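Nakoneo – trajectory cleanup and review for hand-held gripper recordings

Desktop app for Linux and Windows. Current release: July
Made by Urio, written up by Gitau Mwakalinga

Hi, I'm Gitau, and I wrote most of Nakoneo (the fast parts are by Tiburcio Beltrán, and so is the installer, so thank him if it went smoothly). The page our old site had was a feature table and nothing else, and people kept mailing us to ask what the thing does all day. So I've rewritten it the way I'd tell you over a desk.

Nakoneo sits between the recording and the training run. You come home with a pile of episodes from a hand-held gripper: wrist video, inertial data, maybe a jaw width signal if your tool logs one. What you want at the end is a clean gripper path in a sensible coordinate frame, a jaw opening for every video frame, and some idea of which episodes deserve to be in the set. Getting from one to the other is tedious, and I spent a good part of my working life doing it with scripts before I got fed up and made a proper tool.

What it does with the camera path

Nakoneo runs visual-inertial tracking over each episode and then runs it again backward. Where the two passes agree, great, you get a green stretch on the timeline. Where they drift apart you get amber or red, and you can click straight to the spot. I love the backward pass. It roughly doubles the processing time and I would not ship without it, because forward-only tracking can look perfectly smooth while being wrong.

Homes are hard on trackers, bedrooms especially. Think of the person swinging the tool over to a bed in a corner: the whole background smears for a bit while the gripper itself stays fairly crisp, being bolted to the same body as the camera. A plain feature tracker is delighted with those crisp edges and decides the camera hasn't moved at all. Nakoneo masks the tool out before tracking starts. You draw the mask once per gripper design, with the jaws open and again with them closed, and it fills in the positions between.

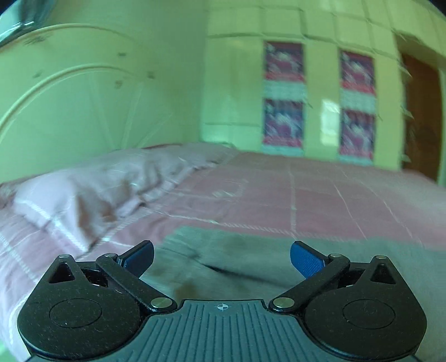

The other half of that problem is the blur itself. Older releases simply dropped frames under a sharpness limit, which was fine for tabletop work and awful for anything where people walk between furniture. Now the blurred frames stay in and get less weight, and the inertial data carries the path across the gap. You'll see a hatched bar on the timeline wherever that happened. If the hatched bar gets long, I'd look at the episode by hand before trusting it.

Jaw opening

If your tool has an encoder, point Nakoneo at the log and it lines the signal up with the video. If it doesn't, the app estimates the opening from the finger pads. You mark the pads in a few frames, fully open and fully closed, and it follows them from there. Strongly colored pads are the easy case. Pads close to the color of whatever is being handled are harder, and the confidence number will tell you so. There's a manual correction mode for those (drag the two handles, press Enter, next frame). It's dull work but quick.

Soft things get in the way too. When a sheet or a shirt bunches up over a fingertip, the estimator holds the last good value and flags the stretch. I tried having it guess and the guesses were terrible, so holding is what you get.

Review mode

This is where I'd send a new user first. Review mode puts the video on the left, the path in 3D on the right, and the jaw curve along the bottom. All of it scrubs together. The keys are:

J and L – step back and forward
K – play or pause
A – accept the episode
R – reject, then type a reason
T – trim to the current selection
M – mark for a second reviewer

The reasons you type become tags, and you can filter on them later. Please do type something! "Bad" is a reason I've seen far too often, and it's no use to anyone trying to work out whether the fault was tracking, sync, or the demonstration itself.

Trimming deserves a word. Nothing is ever cut from the original file. A trim is a pair of times stored beside the episode, so you can widen it again a month later when you decide that the approach matters after all. I've changed my own mind on that enough times to be careful with it.

Exports

You can write out per-episode folders or one big packed set. Poses come as position plus quaternion, relative to the first frame, to the previous frame, or to a marker if you had one in view. Action chunks can be made at export time too, with whatever horizon you like. We use the same exporter for the planner in Skirnadis, our playback product, so if you own both you can push a cleaned path straight to an arm in simulation and see which parts it can't reach. That check has saved me a lot of wasted training. People twist their wrists in ways that a bolted-down arm can't follow, and it's good to learn that early.

Reachability works without Skirnadis as well, just more plainly: load your arm's description file, place the base, and unreachable stretches show up as gray on the path.

What you need

Linux or Windows, 64-bit
A graphics card with 11 GB of memory for full-resolution tracking (it will run on less, at reduced resolution)
Video with per-frame timestamps
Inertial data in the same clock, or a sync event at the start of each episode
A camera calibration file – there's a calibration tool in the box

It runs offline. Episodes stay on your disks unless you move them, which matters a great deal when the recordings come from people's homes. There's also a blur brush for hiding wall pictures, screens, paperwork and faces on export. The tracker uses the unblurred video and the exported set gets the covered one.

Things it doesn't do yet

Two-handed recordings load as two separate episodes with a shared clock. You can review them side by side, but the tracker doesn't use one to help the other. Tiburcio has a branch for it and it looks promising.

Fisheye lenses are supported. Rolling shutter correction is there but slow, and off by default.

Mirrors and glossy wall panels can still fool it. The backward pass catches most of that and you'll see red on the timeline, so treat red seriously in rooms with shiny surfaces.

Licenses

Single seat: 2 machines, one user
Lab: unlimited reviewers on the local network, 3 tracking machines
Updates for both: 2 years, after which the version you have keeps working

The review-only build is free and always will be while I have a say in it. It opens any Nakoneo project and saves accept and reject marks, which means you can hand the reviewing to whoever has the patience for it.

Support is by mail and goes to Tiburcio and me at the Cultidthorpe office. If you're reporting a tracking failure, use Help, then Pack Episode. It bundles the timestamps, calibration, mask and log, and leaves the video out unless you tick the box. Mail sent on a Monday morning gets the slowest answer of the week, I'm afraid. We're usually knee-deep in the weekend's overnight runs.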